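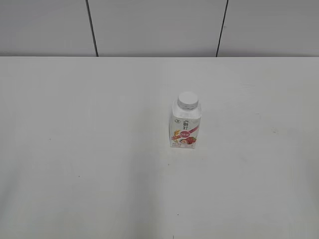 **June 2025, bench notes, packaging corner**

Strawberry and oat drink, small square bottle, white screw cap. Vusumuzi K. brought it in as a candidate for the Okitz shelf tray and put it on the white table, where a mostly white bottle goes to disappear. Next time, the gray mat.

Things I like: the square body. Round bottles wander about in the tray and then fall over as a group. The vertical edges are rounded enough not to scuff the divider card, or so I claim until the rub test says otherwise. The ribbed band on the cap should give wet fingers something to hold.

Things I like less: the wrap stops just below the shoulder, so the top of the bottle takes its color from the contents. Fine with a milky drink. If Mokgethi ever want the same bottle for their beet thing we will have a different conversation.

Label – the red badge on the pink band does all the shouting. Strawberries lower right, grain stalks up the left, brand name stacked down the middle. Magagula thinks the grain is wheat, I say oats, and neither of us grew up on a farm. The small print along the bottom is beyond me at arm's length. Asked Khumalo for the label file so that I can stop squinting and start complaining properly.

Tray trial, cardboard dummies cut to the same footprint:

- first layout, dummies touching: tight, and the back row needs a fingernail to get out
- second layout, 5 mm gap: good, slides forward when tilted
- third layout, 11 mm gap: rattles like a cutlery drawer

Going with 5 mm. Vusumuzi M. wants to try 4. He is welcome to cut the dividers.

Shelf is 610 mm wide and the Wirness bracket eats a bit on each side, which I forgot in December and have now forgotten again. Remeasure with the bracket ON before ordering card.

Still to do: cap torque, rub test on the pink band, drop test over the sink. Need more bottles for that. The last lot from Skastommont were the right height and the wrong neck, so check both before signing for the box.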